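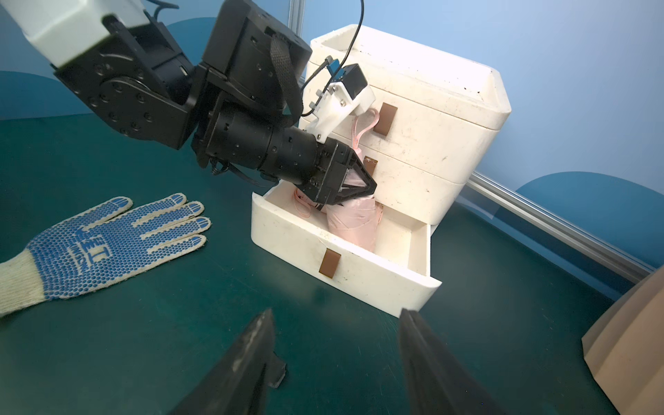

2 Beschaffung und Budgetplanung

Dieser Abschnitt richtet sich an Werkstätten und Labore, die einen Tischarbeitsplatz vom Typ Cilix mit zwei Armen anschaffen wollen. Der Aufbau selbst beginnt in Abschnitt 3. Die Bestellung sollte erst ausgelöst werden, wenn die Schritte 2.1 bis 2.4 abgeschlossen sind.

Stand der Angaben: 1. Juni 2022

2.1 Aufgaben festlegen

1. Notieren Sie die Handgriffe, die der Arbeitsplatz übernehmen soll, zum Beispiel Schublade öffnen, Gegenstand entnehmen, Gegenstand ablegen.
2. Legen Sie für jeden Handgriff fest, ob ein Arm genügt. Muss ein Arm greifen, während der zweite hält oder mit der Handgelenkkamera beobachtet, ist die zweiarmige Ausführung zu bestellen.
3. Messen Sie den größten und den kleinsten Gegenstand aus. Ein zusammengelegter Taschenschirm, der aufrecht in einer Schublade steht, stellt andere Anforderungen an die Fingerform als eine flach liegende Karte.
4. Tragen Sie das Gewicht des schwersten Gegenstands in das Planungsblatt ein. Schlaufen, Kordeln und Bänder gesondert vermerken, sie können sich an den Fingern verfangen.

Hinweis: Spitz zulaufende Finger kommen besser in enge Behälter. Breite Finger halten weiche Stoffe sicherer. Beide Formen lassen sich am selben Greifer montieren.

2.2 Aufstellort prüfen

1. Prüfen Sie, ob die Tischplatte eben ist und eine einheitliche, möglichst matte Farbe hat. Glänzende Platten erzeugen Lichtflecken im Kamerabild.
2. Planen Sie das Gestell aus Aluminiumprofilen mit ein. Es gehört nicht zum Lieferumfang der Arme und wird bei Mäkelä getrennt bestellt.
3. Planen Sie eine Rückwand ein. Sie darf farbig sein, sollte aber während der Nutzung nicht ausgetauscht werden.
4. Lassen Sie hinter dem Gestell 300 mm frei, damit die Kabel ohne Knick nach unten geführt werden können.

Vorsicht: Kabel der Handgelenkkamera niemals straff verlegen. Der Arm braucht in jeder Stellung eine lose Schleife. Abgerissene Stecker sind von der Gewährleistung ausgenommen.

2.3 Kosten aufstellen

Teilen Sie das Budget in drei Posten und führen Sie diese getrennt.

Grundausstattung: Arme, Greifer, Steuerung, Netzteile, Gestell.

Verschleiß und Ersatz: Greiferfinger, Kamerakabel, Kamerahalter. Die Halter können im 3D-Druck selbst hergestellt werden, die Druckdaten liegen der Lieferung bei. Finger verkratzen im normalen Betrieb und sind bei nachlassendem Halt paarweise zu wechseln. Erfahrungswert aus dem Standort Poltcombe: 14 Paar im ersten Jahr.

Übungsmaterial: Schubladenkästen, Kartons, Schirme, Handschuhe und ähnliche Alltagsgegenstände. Dieser Posten wird oft vergessen. In Poltcombe machte er im ersten Jahr fast 3 Prozent der Gesamtkosten aus. Gebrauchte Ware reicht aus — kleine Flecken und Schrammen stören den Betrieb nicht.

Hinweis: Von leichten Kunststoffkästen gleich mehrere beschaffen, wenn das Modell auslaufen könnte. Ein Kasten mit anderen Griffen verhält sich beim Öffnen anders und muss neu eingerichtet werden.

2.4 Angebot einholen

1. Senden Sie das ausgefüllte Planungsblatt an Dirna, z. Hd. Didier Roussel.
2. Prüfen Sie im Angebot, ob Einweisung und Transport enthalten sind. Sie stehen als eigene Zeilen unter den Geräten.
3. Rechnen Sie nach Auftragseingang mit 23 Wochen Lieferzeit für die Arme. Wer im Februar bestellt, sollte den Aufbau nicht vor dem Spätsommer ansetzen.
4. Bestellen Sie Gestell und Tischplatte so, dass sie vor den Armen eintreffen.

Vorsicht: Arme bis zum Aufbau in der Originalverpackung liegend lagern. Nicht an den Gelenkgehäusen anheben.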